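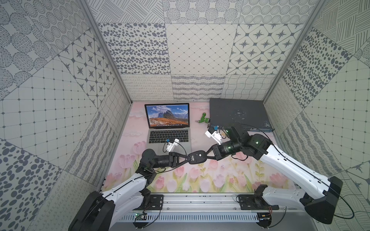 Elias Issa wrote that the handover had run fine for him on the bench all morning, and that he would look at the cable routing at the base before touching any code. He also asked for the log lines on both sides of the stall, which I had left out of the first post.

Those are further down. Restating the problem first with the parts I skipped.

Ticket: booth cell, two-arm handover stalls during open day demo
Status: open, workaround in place
Priority: high until the end of August
Component: Prendari sequencer, gripper handoff step

Setup

Two arms facing each other on one rail, parallel-jaw grippers, one wrist camera per arm. Sequencer is Prendari. Left arm picks, brings the part to the middle, right arm closes on the free end, left arm releases. The demo is for the Vuradwood open day and visitors stand at the front of the booth, so the cycle runs unattended for long stretches while whoever is on shift talks.

Symptom

Both grippers are closed on the part and the left one does not open. Arms hold position, no fault is raised. The sequencer reports step 27 as active and stays there. After 80 seconds the watchdog parks both arms, and the part either comes away with the right gripper or drops, depending on which one lets go first.

It does not happen every time. The dry run was 2,000 cycles with no people present. 1,953 completed. All of the others stopped at step 27. None stopped at the pick or at the return.

What I have tried

1. Restarted the sequencer between batches. No change.

2. Swapped the left and right roles in the config. The stall moved with the role. Whichever arm is the giver fails to release. I take this to mean it is not one bad gripper motor, but see below.

3. Lowered the closing force on the receiver by one step. Fewer stalls in a short batch, but the part slipped during transfer more than once, so I put it back.

4. Reseated the connectors at both bases. No change.

5. Turned off the camera check on the receiver side. No stall in a short batch. I don't trust this as a result because the batch was too short, and the check has to be on for the open day anyway.

Log, good cycle (giver = left)

step 26 receiver close cmd
step 26 receiver close ack
step 27 receiver grip stable = true
step 27 giver open cmd
step 27 giver open ack
step 28 giver retract

Log, stalled cycle (giver = left)

step 26 receiver close cmd
step 26 receiver close ack
step 27 receiver grip stable = false
step 27 receiver grip stable = false
(repeats until watchdog)

So the giver is never told to open. It isn't ignoring a command. My first post said the open command was lost on the bus, and that was wrong.

Reply to Elias on cabling: I checked it with the arms powered down and again while moving by hand through the handover pose. Nothing goes tight. I also ran a batch with the wrist camera cables taped further back along the links. Same stall, same step. I would rule cabling out, but I have left the tape on.

Elias again, later the same afternoon: grip stable wants the receiver's jaw position to stay inside a window for a set time. With both grippers closed on a rigid part, the two arms push against each other, and a small position error in either one shows up as jaw movement. His bench uses a foam part. Foam takes up the error. He suggested widening the window or putting the giver into a soft hold before the check.

That fits. Our part is hard plastic and we changed to it after the bench tests. The change was not written in the cell notes. I have added it.

Test A: window doubled, everything else as shipped. Stall still occurs, less often.

Test B: window as shipped, giver set to soft hold at the end of step 26. No stalls in the evening batch. The part sags slightly at the giver end when the receiver closes, then straightens.

Test C: both changes. No stalls, but on one cycle the receiver reported stable with the part held by the tip only. Not using this.

Workaround for the open day

- Test B settings, saved as profile "visit" on the booth machine.
- Watchdog shortened to 10 seconds so a stall does not leave visitors looking at two stopped arms.
- After a watchdog park, clear the part by hand, then press resume. Do not press resume first. The left arm goes straight to the pick and will close on nothing.
- Leave the camera check on.
- If it parks twice in a row, load the single-arm routine and note the time in this ticket.

Still open

Jaber shipped the grippers with two firmware versions, and I have not confirmed that ours match. If the receiver filters jaw position differently depending on version, the role swap in item 2 would have hidden it. Can someone at Flenevico read the version off both units before the doors open at 9:30? I will not have access to the booth until after lunch.

Also, the sequencer should raise a fault if grip stable stays false, and it doesn't. Filed separately against Prendari. Please don't merge it with this one - the fix there will not stop the stall.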